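Repair Futures Reading Room
Open papers > Waste and reuse > Desktop computers

3.2 What is inside a retired office desktop, and the order in which it comes apart

We were given access to 884 desktop towers that the Bustos depot had taken in from offices and schools. Of these we chose 70 for close study, and I have to say they were a joy to work with! An older office tower is one of the friendliest objects in the whole waste stream. The side panel comes off, the case goes down on its side, and nearly everything worth saving is within reach of one hand.

We were interested in three kinds of part to begin with: the hard disk drive, the processor and any expansion card. These leave the case fairly early, they are small, and the depot can test each of them without the rest of the machine. Memory came next. The power supply and the fan were left until last, as the wiring that runs from them tends to lie across everything else.

The cables deserve a paragraph of their own. In most of the towers the bundles from the drive bays were the main thing that slowed us down - far more than screws. A bundle that has been folded into the same corner for years keeps its shape when it is moved, and it will spring back over a latch just as one is reaching for it. Olga Saavedra suggested freeing the drive connectors before touching anything on the board, and we kept to that order for all the machines that followed.

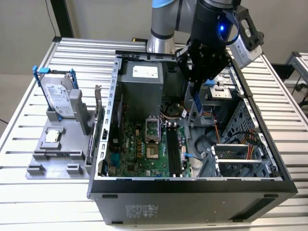 Processors need a gentler approach. Once the lever is raised and the retention bracket is swung back, the chip lifts straight up, and it should then be laid flat in a recess of its own. A chip put down loose among screws is a chip that will be scratched. Drives and cards, on the other hand, do very well standing upright in slots, where their labels and brackets can be read and checked from the side. We tried flat trays with foam for the first 20 towers and went over to moulded trays after that, and the difference in how calm the bench felt was wonderful.

Drive caddies were a pleasant surprise. Where a drive sat in a plastic caddy with handles, we kept the two together until the drive had been logged. The caddy gives a good grip, it protects the edges of the drive, and it is itself a part that the depot can reuse. In 39 of the towers the caddy was still fit to go straight into another machine.

Figure 4. Opened desktop tower with its CPU socket empty; to the left, a hard disk drive in a blue caddy, a CPU chip and an expansion card in the grey parts tray.

The order we settled on was therefore drive connectors, drive and caddy, expansion card, processor, memory, fan, power supply, board. It is close to the order in the Netov handbook, apart from the place of the memory, which the handbook takes out first. Section 3.3 looks at how the order changes for small cases, where the drive often sits above the board and has to be lifted away before the processor can even be seen.

Comments (3)

Tadeo Jara
Lovely to see caddies get some attention. We throw away boxes of them every December. Did you sort them by maker or only by drive size?

benchside
Agree on the cables. I tie mine back to the bay with a bit of soft wire and it saves a lot of swearing.

M. from Dosusum
Is the parts log going to be shared? I'd like to compare the memory order with ours.

Related items
Keeping screws with their machines: a small study
The Grisix parts tray, second version
Reading drive labels under poor light
Small cases, big trouble: section 3.3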